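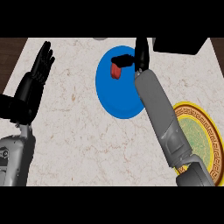 Why do some shops charge you extra for a bottle and then give the money back?

Because people look after things that are worth money. The extra bit is called a deposit, and you get it back when you return the empty bottle.

How a deposit works

Say you buy a bottle of Jellton, the fizzy drink from Nilport that is meant to taste of pears. The drink has its price, and on top of that the shop adds a deposit of 15p. You pay both. You drink the pear-ish liquid. Now you are holding an empty bottle that most people would call rubbish, except that it is worth 15p, and rubbish is not usually worth 15p.

Take it back to a shop that joins in and you get your 15p again. You haven't earned anything, by the way. It was your money to begin with. It feels like earning, though, and grown-ups are just as easily fooled by this as you are.

If you throw the bottle in a hedge, you have paid 15p to make a hedge look worse. Somebody else may then pick it up, take it back and keep the money. This is completely fair.

Where do the bottles go?

In Nilport they go to a sorting yard run by a firm called Nodberg. Lingyun Feng works there, and her job is to make sure that each sort of bottle ends up with others like it. Clear plastic goes one way, coloured plastic another, and glass goes somewhere else entirely, with a great deal of noise.

Plastic bottles are squashed into big square bundles called bales, then chopped into flakes, washed, melted and made into something new. Often that is another bottle. Glass can be crushed and melted too. Some glass bottles skip all of that and are simply washed and filled again, which uses less energy than making a new one from scratch.

Sorting matters because a mixed-up pile is hard to turn into anything good. "The worst thing is a bottle with something still in it," says Lingyun. "We have had soup. Who puts soup in a lemonade bottle?"

Can't I just use the recycling bin?

You can, and for jars, tins and cardboard you should. The trouble is that people drink a lot of their drinks when they are out, in parks and on buses and at football matches, a long way from the bin at home. A deposit gives the bottle a reason to travel.

What are the annoying bits?

There are a few, and it would be sneaky to leave them out.

You have to keep the empties somewhere. Keir Hepburn, aged 10, kept his under the bed until his bedroom smelled of old orangeade and his gran had a word.

Small shops may not have space for sacks of other people's bottles. Malcolm Penrose, whose shop in Sugden is slightly wider than Malcolm, stores them in the yard and grumbles about it to every customer.

And if you lose the bottle, or forget, you lose the deposit. That is hard luck on people who find it difficult to get back to a shop, so some schemes will collect from your door.

What did one school do?

In May, the children at Sugden Primary saved up their deposit bottles to buy books for the library. Their target was 1,000 bottles. Poppy Rudd brought in 57 on the first morning, in a pram, and refused to say where they had come from. Her teacher, Ishbel Aitken, decided not to ask.

They got there in the end, which made £150. The longest argument was over whether to buy books about sharks or books about space. Sharks won.

Before you take a bottle back

Empty it. All of it, soup included.
Put the lid back on if your scheme asks for lids.
Leave the label alone, as the shop needs it to check the bottle is part of the scheme.
Don't squash it first, however tempting – a flat bottle is often turned away.

Words to know

Deposit: money you pay now and get back later.
Bale: a big squashed bundle.
Flakes: small chopped-up bits of plastic, which are not for breakfast.
Refill: using the same bottle again after a good wash.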